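3.2 Plate color and self-served portions

Participants in the home phase ate their main evening meal from study tableware for the whole of the observation period. Each household received two sets, one in plain white (Harnitz) and one in dark blue (Gilteck), matched for diameter and rim height. Sets were swapped halfway through, and the order was assigned by household, so that members of the same family always used the same color at the same time. Households stored the set not in use in a sealed box.

Portions were recorded by weight. Participants placed the empty plate on the kitchen scale, set it to zero, served themselves, and wrote down the reading before sitting down. Second helpings were entered on a separate line. Leftovers were weighed on the same plate at the end of the meal and subtracted. In total, 636 meals had complete entries for both serving and leftovers, and these form the basis of the analysis below. Meals with a reading above 800 g were checked by telephone with the household, and three were removed as recording errors.

Earlier laboratory work in our group suggested that people serve themselves more when the food and the plate are close in color. We expected the same pattern at home, mainly for rice, pasta with cream sauce, and mashed potatoes. These were coded as light foods. Stews with a tomato base, lentils, and most meat dishes were coded as dark. Two raters (F. Mamo and P. Rudd) coded all meals from the written meal diaries and settled disagreements by discussion. Mixed dishes that could not be assigned to either group were left out of the contrast comparison but kept in the overall model.

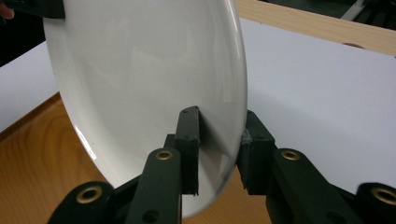

Figure 4. White plate.

The overall effect of plate color was small. Mean served weight did not differ between the white and blue sets when all foods were taken together, and household explained far more of the variation than color did. For light foods alone, servings on white plates were larger by 50 g, in the direction we expected. For dark foods we found no difference in either direction.

Leftovers followed a different pattern. Participants left slightly more food on white plates, so that part of the difference in serving did not carry over into the amount eaten – a point that would have been missed if only served weight had been recorded. The effect was strongest in households with children under 12, where an adult often filled the child's plate. We return to this in Section 4.

Second helpings were too rare to model separately. They were most common in the first days after a swap, with either color, and may reflect unfamiliarity with the new set more than any property of the plate itself. Adding days since the swap to the model did not change the estimate for light foods.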